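Visit to the Buthelezi tissue bank, Drorelthorpe
Open day, Sat 8 July

The Buthelezi bank processes and stores donated human tissue for hospitals in the region: corneas, skin, heart valves, tendon and bone. It does not handle whole organs, which travel directly from donor hospital to recipient hospital and never stop at a site like this one. The building stands on the Irnwood side of Drorelthorpe, behind the bus depot, and the entrance is at the rear. Visitors were admitted in groups and the tour took 60 minutes, with a talk afterwards in the seminar room.

Our guide was Nerea Salcedo, who runs the processing side. She began in goods-in, a small room with a hatch to the loading bay. Tissue arrives in insulated boxes with a temperature logger packed beside the inner container. The logger is read before anything is unpacked. If the trace shows a gap, the box goes to a quarantine fridge until the transport firm has accounted for it. The paperwork is checked by a second member of staff, working from the original consent form and not from the summary sheet.

The clean rooms are seen through a window in the corridor. There is a changing lobby at each end, and the pressure falls in steps from the processing room outwards, so that air moves out when a door is opened. Gauges for each step are mounted beside the doors. Two staff were at work on tendon when we passed, one cutting and one recording. Settle plates are left open on the bench throughout a session and then incubated. Growth on a plate means the whole session's output is held.

Corneas are kept differently from everything else here. They sit in culture medium at body temperature for up to 30 days, and the inner cell layer is counted under a microscope before release. The threshold used at this bank is 2,000 cells per square millimetre. A cornea below that figure may still be suitable for a graft that uses only the outer layers, and it is offered for that purpose first. Salcedo said the waiting time for a cornea at the Arnville eye unit had come down since March, when a second technician was trained to do the counts.

Skin and heart valves are frozen under controlled cooling and stored in the vapour above liquid nitrogen. The tanks are in a ground-floor room with an oxygen alarm on the wall and a second display outside the door, which is the one staff are told to read before going in. Each tank is topped up automatically from a vessel in the yard. The valve store is arranged by diameter. A surgeon who rings at night asks for a size, and the person on call can find it from a chart without lifting a rack.

One visitor asked about rejection. The answer was more detailed than I had expected. Cornea has no blood supply of its own, so most first grafts are done without tissue matching. Donor skin is rejected in nearly every case, but by then it has done its work as a temporary cover for a large burn. Processed bone has had its marrow and most of its cells washed out and acts as a scaffold. Valves fall somewhere in between – they are matched for size, and the long-term results are followed through the hospitals.

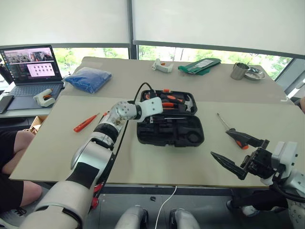 The talk dealt mainly with traceability. Every item carries a donation number and a product code, and the bank must be able to go from donor to recipient and back again. Hospitals return a card once the tissue has been used or discarded. Return of these cards is the weak point. At present 4 hospitals send the information electronically and the rest post it, and a clerk spends part of each week chasing the missing ones by telephone.

Practical notes. Parking is limited and the bus from Arnville stops outside the depot. The corridor is narrow, and those at the back of our group had a poor view of the clean room – stand near the front if you can. Coats and bags are left in lockers. The tour does not include the donor families' room or the offices on the upper floor. Questions about joining the donor register were taken at a desk by the exit, where printed forms were also available.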